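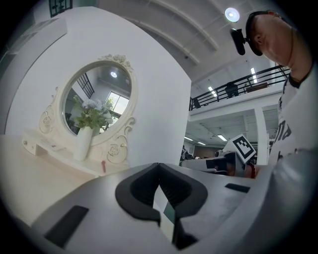

Issue 7, page 20

About Skurkis

Skurkis is a finishing school for the furniture trade. We teach the preparation, coating and repair of painted and clear-finished furniture to people who already work in a shop or who intend to. The school operates from a single building in Erkilthorpe, with a spray room, a brush room, a stripping area and a classroom. We do not teach joinery or upholstery. Students who need either are referred elsewhere before they enroll.

The school was started by the Mancuso finishing shop, which had trained its own staff for years and found that other shops kept asking to send people. Training was separated from production work, and the two now share only a loading dock and a compressor line. Mancuso still supplies part of the practice stock, mostly drawer fronts, table tops and chairs that were rejected before sale.

What we teach

The core course covers surface preparation, primers, opaque topcoats, clear coats and touch-up. Preparation takes up the largest share of the hours. Students learn to identify an existing finish by solvent spot test, starting with denatured alcohol and moving to lacquer thinner, and to record the result before any sanding begins. Older painted pieces are tested for lead. A positive result takes the piece out of the classroom stream entirely.

Carved and molded work is taught as its own unit. Relief detail fills quickly when film build is not controlled, so students thin the first coat, spray from several low angles and check wet film thickness on a flat test panel sprayed in the same pass. Sanding between coats on carved areas is done with flexible abrasive pads. Sharp edges get no sanding after the primer stage – burn-through on a high point is the most common fault we mark down.

The repair unit covers dents, cracked film, water marks and missing ornament. Missing sections are cast from a silicone mold taken off a matching area, then fitted, pinned if needed, and primed separately. Color matching is done under two light sources, and a match has to hold under both.

Materials and equipment

Most coursework uses waterborne coatings. Solvent lacquer is covered in one unit, for students whose shops still run it. The spray room has HVLP turbine units and conversion guns. Spray room humidity is logged at the start of each session, and spraying stops if the reading is outside the coating maker's limits.

Every student keeps a sample board set. The reference library holds 1,000 boards, filed by substrate, then primer, then topcoat. Boards are not lent out. The filing scheme, called Zellano after the street where the first rack was built, is also used for our batch records.

Course format

The core course runs 152 hours. Day and evening sections cover the same material, and a student may move between them once. Class size is limited to 20, and spray sessions are split into smaller groups. The shop is closed on Monday for filter changes and gun maintenance, and for two weeks in August.

Assessment is by finished piece and written log. The log carries equal weight – a good surface with no record of how it was produced does not pass.

Contact

Ruoxi Su is head of instruction and handles enrollment questions from shops and individual applicants. Visits are by appointment. Closed shoes are required past the classroom door.

This site uses cookies to remember your settings and measure traffic. By continuing to browse you accept their use. Accept | Manage preferences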